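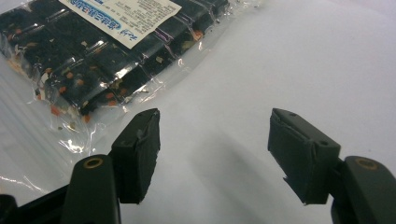
How often do the finger pads on a two-finger gripper need replacing?
Sooner than our project plan allowed for. We had pencilled in one change in March and ended up keeping a box of spare foam under the bench.

Jarenier: keeping a packing cell alive
Student project report, 2022-01-25

1. What we were given
Jarenier is a small pick-and-place cell that moves bagged food across a white table. The previous group left us the arm, the gripper and a manual consisting mainly of the word "calibrate". Our brief was to write a maintenance routine that the next group could follow without ringing us up.

2. The pads
The fingers are padded in black. The padding grips plastic film nicely and wears badly, always starting where it wraps round an edge. On the finger in the right of the photo the covering has torn at the lower edge and is peeling into a flap, and the other one is fraying along the top. Crinkly film is hard on a gripper anyway: the loose margin of a packet folds over itself, and a ragged pad gives it something to catch on.

Our first glue, Bekis, held beautifully to our hands. The second, from the Jirkemlow stockroom, holds to the finger provided the old residue comes off first. Allow 15 minutes for scraping and another 15 for pressing the new pad down. We tried skipping the scraping once. See Appendix B, under "Incidents".

3. Threaded inserts
Each finger mount has a brass-coloured threaded insert in its top face. Do these up by hand, then a small nudge with the key. An insert that turns with its screw is finished, whatever the person holding the key would like to believe.

4. Opening width
After any pad change the fingers must be opened and the width set again, as new padding is thicker than old. The Zakaria script does this and asks for confirmation 5 times, presumably having met students before.

5. Results
The cycle counter read 2,021 when we handed over. Our log shows most stoppages came from pads, a few from screws, and one from a jumper left on the emergency stop.

6. Left undone
We meant to try a moulded pad with no wrapped edge. The drawing is in the shared folder, and the mould is still on order.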